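Olaia Quintana wrote the first version of the Purnadus pose tracker alone, in November, and she still answers most of the questions about it. We talked at the Drunholm workshop, between two recording sessions.

I asked her what the software does. "It takes the marker on each hand gripper and tells you where the gripper is, many times in a second," she said. "The difficult part is when the marker turns away. Then we must guess, and the guess should be modest."

In the old planner a guess could last 14 video frames. Now it stops after five. "After this we mark the piece as lost. I prefer a hole in the data to a wrong line - a hole you can find later."

Her colleague Anastasia Vasilakis maintains the replay tool, named Dobos. She keeps a test set of 416 short recordings, and every change in the code must pass through all of them. "It takes 18 minutes," she told me. "People complain, then they go for coffee."

Cables are her present worry. A thin white cord on a light cloth is hard for the segmentation, and the planner does not know yet that a kettle can be tied to something.

Two grippers, a green cloth and a white object with its cord:

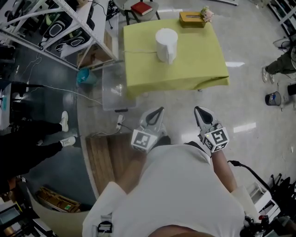
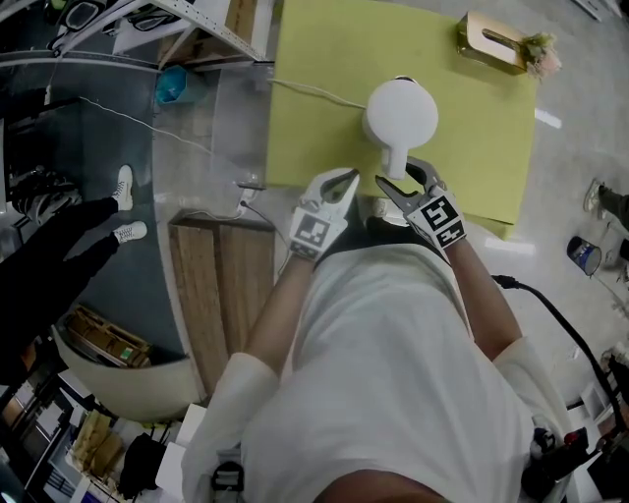
What comes next

Quintana wants to move the time alignment out of the tracker and into Fatby, their small logging library. "It is boring work," she said, "but I have waited for it a long time."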